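Grokumus

A word list of Australian household language, with usage notes and arguments left in.

What it is

Grokumus collects the words people in Australian homes use for ordinary objects and habits: the thing you dry dishes with, the thing you sit on after tea, the meal itself, and whether that meal is tea. It began as a disagreement at Festport between Aoi Furukawa and Minoru Kawaguchi over whether a doona can have a cover or only a slip. The disagreement is still open and has its own file.

The name means nothing. We wanted one that wasn't taken.

Files

entries.tsv: the words, one per line
variants.tsv: regional spellings and pronunciations, where contributors could agree on how to spell a pronunciation
disputes.txt: longer than the other two
doona.txt: see above

Each entry has 8 columns. The ninth was called "vibe" and was removed in July after it was found to contain only the word "daggy". 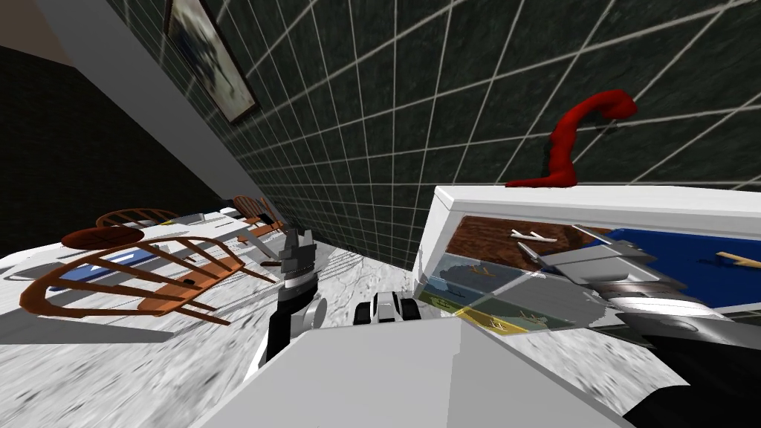
Columns worth knowing about are region, age band and confidence. Region is where the speaker grew up, which is a different matter from where they live, and people who moved from Adelaide to Brisbane as teenagers will write to you about it at length. Confidence is self-reported. Contributors from Melbourne are very confident.

How it was collected

By questionnaire, then by phone, then by Minoru ringing his relatives. Two rounds were done. The second was meant to fix the first and has instead given us a second set of problems, in a slightly different encoding. All files are now UTF-8. If you meet a stray character in "arvo", please report it.

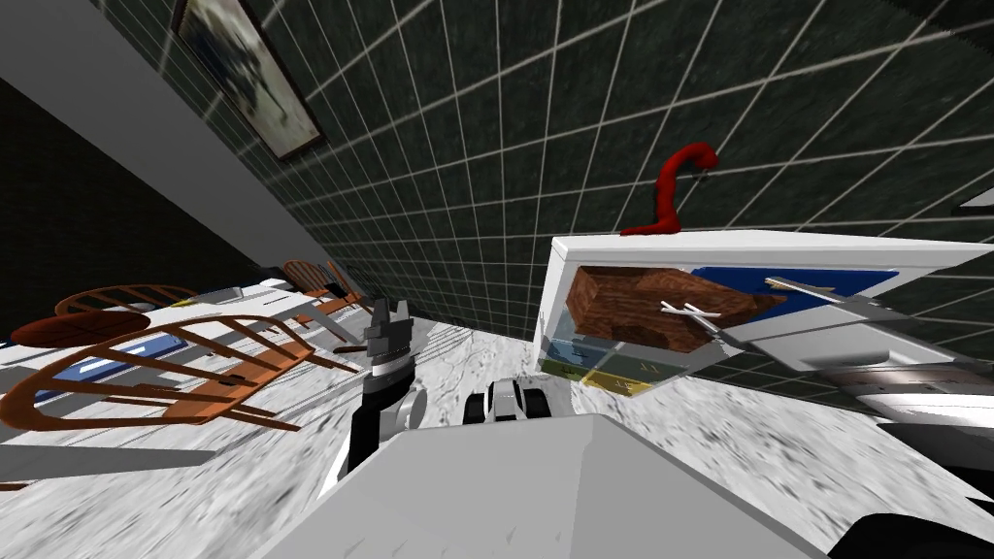

Table words gave us more grief than any other category. Half the contributors lay the table, the other half set it, and one family in the Riverina "does" it. Then there is what goes under the plate. A long white table with blue placemats on it, like the one shown, will get you placemats from younger speakers and table mats from their parents, with a small and stubborn group holding out for doilies, which are something else. We recorded all of it and corrected none of it.

Known problems

Tasmania is thin. Swimwear is overrepresented to a degree that skews any frequency count, so leave out the togs/bathers/cossie block unless that's what you came for. The entry for "esky" has been edited so often that its history is larger than the entry.

Using it

Fine for teaching, dialect maps and settling bets. Please don't use it to guess where a person comes from. Aoi tried this at a barbecue and scored 2 out of 9.

Corrections

Send them with a region and an age band. Corrections reading only "nobody says this" go straight into disputes.txt, under your name.

Last updated 2023-02-20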